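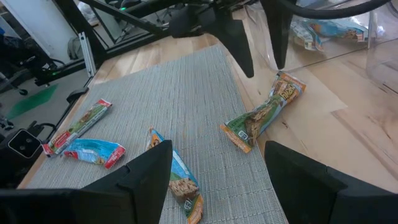 Neelam Bajpai
Road Reporting Lead, Deltstead Public Works

Section 2: Setting up your storm damage log

Hi again! If you got through Section 1, you have a Clastton login and a crew number, so now we get to the fun part (well, I like it). I do this on a tablet in the truck, but a laptop works fine too.

1. Open Clastton and tap New Log. Pick Culverts and Drains first, even if you mostly patch potholes.

2. Type your route number. Mine is 452, the long one out past the Grusard bridge, and I still mistype it when I'm in a hurry.

3. Set the photo limit to 40. Leave it on the default and the upload stalls on a weak signal.

4. Under Road Type, choose Urban for anything with a curb.

Note: Rok Stan at the Deltstead yard approves new logs. Give him nearly 2 hours before you call!

Caution: Never step into moving water to measure a washout. Park uphill, put your beacons on and estimate from the shoulder.
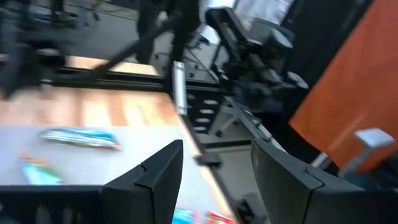
What happens if I lose signal halfway through a report?

Your entries stay saved on the tablet and go out once you're connected again. Keep the app open until the green check shows up.

5. Tap Submit, then write the log number on your paper sheet.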